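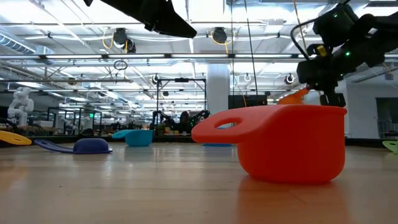
*A red-orange scoop on a light-wood tabletop.*

## Travel Writing Workshop, Session 4: The Second Visit

Okay, so last time we talked about first impressions, and a lot of you wrote lovely stuff about getting off the train in Zullbridge (the smell of the bakery by the station came up more than once!). Now I want you to go back.

My own case: I spent five days there in January, then went again in the spring and hated my old notes. I'd called the river "charming" four times. The second trip I walked up to Hevier, the hill district, and counted the steps because I was bored and out of breath – 258 of them – and that number did more for the piece than any adjective I had.

**Things to try in your draft**

- Start somewhere other than the arrival. Lunch is good. Being lost is better.
- Put in one price. My room at the Liten was 49 a night with breakfast, and readers write to me about that line to this day.
- Keep one thing you got wrong the first time. I was convinced Teshome was a museum. It's a coffee place, and I stood outside waiting for it to "open to visitors" while people walked past me with cups.

**Length:** 840 words, tops. If you're over, look at your second paragraph first – mine is nearly always throat-clearing.

**Reading:** the packet, up to the ferry essay. Watch how long she waits before she tells you which city she's in. I've gone back and forth on whether it works, so come ready to argue!

Bring two printed copies, one for your partner and one for me to scribble on.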